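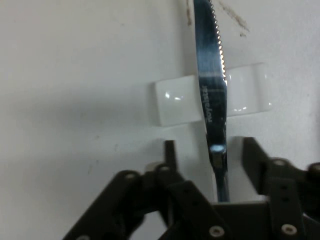

Wrist camera view, serrated knife at the wall holder

Wrist camera policy fails on shiny blades but not on anything else. Is my comparison fair?

Posted by mukotetti in Manipulation and Grasping, June

I'm trying to repeat the main result from the Pomare write-up, where a policy trained only on wrist camera pictures does as well as one that also gets a fixed overhead view. My task is kitchen tools at a white wall holder. I have 1,182 demonstrations, all done by hand with the same two-jaw gripper, and I train with the settings given in the write-up.

For the spatula, the ladle and the wooden spoon I get what they got. The two versions are level within what I'd expect from chance. For the serrated knife the wrist-only version is clearly worse. It goes to the right place along the wall but closes at the wrong depth, so one jaw touches first and the knife gets pushed over.

The blade is polished and picks up blue streaks and one bright round spot low down, near where the jaws close. My guess is that the network is following the spot. I can't prove it. I ran 18 trials per tool per version, with 3 training seeds.

Two things I'd like to know. Is 18 trials enough to say the knife result is real? And is there a cheap way to test the reflection idea without collecting everything again?

Edit: the lights were the same for all demonstrations. The blinds were down.

trusico_bench
18 per seed or 18 in total? If it's 18 in total, that is six per seed, and I wouldn't claim anything from six. If it's per seed you have 54 for each tool and version, which is fine for a big gap and poor for a small one. Either way, report each seed on its own line. We had a result that looked solid until we split it and found one bad seed was doing all the work.

On the cheap test, you don't need new demonstrations. Leave the policy alone and change the light at test time. Put a lamp on one side, run a block of trials, move it to the other side, run another block. Log the gripper position at the moment it closes. If the closing point shifts with the lamp, and the spatula's doesn't, you have good evidence that highlights matter. It won't tell you that this one spot is the cause, as shadows on the wall will move as well. To separate them, cover the blade with matt tape and repeat. Take the tape off before you go back to the normal condition, and keep the blade pointing the same way each time.

Randomise the order too. If you do all the lamp-left trials in the morning and all the lamp-right ones after lunch, you are also testing whatever drifted in between.

donitz
Just use a depth camera.

mukotetti
It was 18 per seed, sorry, I should have written that. I can't add depth because the write-up is about plain colour pictures and I'd be testing something else.

pomare_reader
I agree with the lamp test. A few things to add.

Check your crops. The Pomare code as released cuts the picture at random during training, up to a tenth off each side. With a wrist camera the jaws sit along the bottom, and on a tall thin object the only useful depth cue may be where it goes down between them. If the crop removes that strip, the network has to learn from the rest of the blade, where the reflections are. Train once with the bottom edge kept and see if the gap closes. We did this on a different task, with 2,000 demonstrations of metal rods, and it recovered most of the loss. I don't know if it carries over to knives.

Also look at how many of your 1,182 are knife demonstrations. You didn't say. If the knife has fewer than the spatula, you are comparing amounts of data as well as surfaces, and the fair thing is to cut every tool down to the smallest number before you train.

Last, I'd be careful with "fails to repeat". Their tools were all matt plastic as far as I can tell from the paper. What you have is a case they didn't cover, and I'd write it up that way.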